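설명서 > 작업실·공방 > 전기 준비 > 멀티탭과 연장선

2026년 6월 28일 | Faisal Kiani
읽는 시간 3분

4. 작업대 전원 준비 (Lekia 작업대 공통)

본체 조립은 3장에서 끝난 걸로 보고 씀. 다리 수평 안 맞춘 사람은 3장부터. 전원은 맨 마지막에 넣는다. 순서 바꾸지 말 것.

4.1 시작 전 확인

준비물: 접지형 멀티탭, 케이블 클립, 마른 천, 네임펜, 줄자. 드라이버는 상판 밑에 클립 박을 때만.

벽 콘센트가 접지형인지 먼저 본다. 접지 단자 없으면 여기서 중단. 어댑터로 때우지 말고 전기기사 부를 것. Stinard 건물 구관 쪽은 방마다 다르니까 옆방이 된다고 믿지 말기.

주의: 젖은 손 금지. 바닥 물걸레질한 직후도 안 됨. 완전히 마르고 나서.

4.2 용량 계산

1) 꽂을 기기를 전부 적는다. 충전기, 스탠드, 글루건, 인두, 선풍기까지.
2) 기기 라벨에서 W 숫자를 찾는다. A만 적혀 있으면 전압 곱하기. 입력(INPUT) 쪽 숫자를 봐야 함. 출력 쪽 아님.
3) 다 더한다.
4) 합계가 2000W 넘으면 멀티탭을 나누는 걸로는 안 되고 벽 회로를 나눠야 한다. 같은 벽 콘센트 위아래 칸은 보통 같은 회로임.
5) 멀티탭 뒷면 정격도 확인. 정격이 더 낮은 제품이면 그 숫자가 기준. 큰 쪽 말고 작은 쪽.

참고: 열 내는 기기(히터, 열풍기, 전기포트)는 합계랑 상관없이 벽에 직접. 멀티탭에 꽂지 않는다. 200W 넘는 조명도 마찬가지로 따로 뺄 것.

참고 2: 집진기는 켜지는 순간 전류가 확 올라감. 라벨 숫자만 믿고 꽉 채우면 차단기 내려간다. 여유 두기.

4.3 위치 잡기

1) 작업대를 벽에서 12cm 띄운다. 플러그 꺾이는 공간임. 바짝 붙이면 목 부분이 눌려서 피복 갈라짐.
2) 멀티탭은 상판 뒤쪽 절반 안에. 앞쪽에 두면 팔에 걸린다.
3) 절단기나 칼 쓰는 자리하고 코드가 겹치지 않게. 겹치면 작업 자리를 옮기는게 아니라 코드를 옮긴다.
4) 물통, 붓통, 커피는 반대쪽. 예외 없음.
5) 바닥에 내려놓는 방식은 비추천. 톱밥 들어가고 의자 바퀴에 밟힘. 꼭 바닥에 둬야 하면 벽걸이 브래킷 사서 띄우기.

4.4 코드 정리

1) 코드를 끝까지 푼다. 감은 채로 쓰면 열이 안 빠짐.
2) 꼬인 데, 눌린 데, 피복 까진 데 있는지 손으로 훑기. 플러그 뽑은 상태에서. 하나라도 있으면 폐기. 테이프로 감아서 쓰지 않는다.
3) 상판 위에서 느슨하게 놓고 길이를 본다. 팽팽하면 안 되고, 조금 남는 정도가 맞음.
4) 상판 밑으로 돌릴 때는 Flillevden 클립 3개. 양 끝에 하나씩, 가운데 하나. 너무 조이지 말것.
5) 남는 길이는 크게 한 번만 접어서 벨크로. 케이블타이로 꽉 묶는 거 금지.
6) 통로를 가로지르면 코드 커버. 러그 밑으로 넣지 않는다.

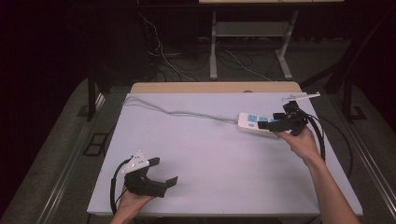 그림 4-1. 상판 위 멀티탭과 코드.

4.5 전원 넣기

1) 기기 스위치 전부 OFF.
2) 멀티탭에 스위치가 있으면 그것도 OFF.
3) 플러그를 벽에 끝까지. 헐거우면 사용 중지. 콘센트 쪽이 닳은 거라 멀티탭을 바꿔도 소용없다.
4) 멀티탭 켠다. 표시등 있는 제품은 들어오는지 확인.
5) 기기를 하나씩 꽂고 하나씩 켠다. 한꺼번에 켜지 않기.
6) 잠깐 쓰다가 플러그 근처를 손등으로 만져 본다. 뜨거우면 바로 끄고 4.2로 돌아가서 다시 계산.

주의: 타는 냄새, 지직 소리, 변색. 이 중 하나면 차단기부터 내리고 그 다음에 플러그. 순서 반대로 하면 위험함.

경고: 멀티탭에 멀티탭 꽂지 말 것. 연장선에 멀티탭도 같은 얘기.

4.6 안 될 때

- 전원이 아예 안 들어옴: 벽 콘센트에 다른 기기 꽂아 본다. 그것도 안 되면 차단기.
- 한 구만 안 됨: 그 구 막고 쓰지 말고 통째로 교체.
- 차단기가 자꾸 떨어짐: 기기 다 빼고 하나씩. 마지막에 꽂은게 범인일 확률 높음. 다 빼도 떨어지면 전기기사.
- 과부하 버튼이 튀어나옴: 식힌 다음 누른다. 바로 누르면 또 튀어나옴.
- 플러그가 뻑뻑함: 억지로 밀지 말고 핀 휘었는지 보기. 휜 핀 펴서 쓰지 않는다.

4.7 관리

한 달에 한 번 먼지 제거. 반드시 뽑고, 마른 천으로만. 에어 스프레이는 구멍 안으로 직접 쏘지 말고 비스듬히. 안 쓰는 구는 안전 커버 끼우기. 교체한 날짜는 네임펜으로 뒷면에 적어 둘 것, 라벨지는 떨어짐.

퇴근할 때 멀티탭 스위치 OFF. 충전 걸어 놓고 나가는 거 안 됨. 밤새 충전해야 하는 배터리는 Leclerc 충전함 사용, 사용법은 6장.

작업대 조명 연결은 5장에서 이어짐. 5장 들어가기 전에 전원 다시 끄고 시작할 것.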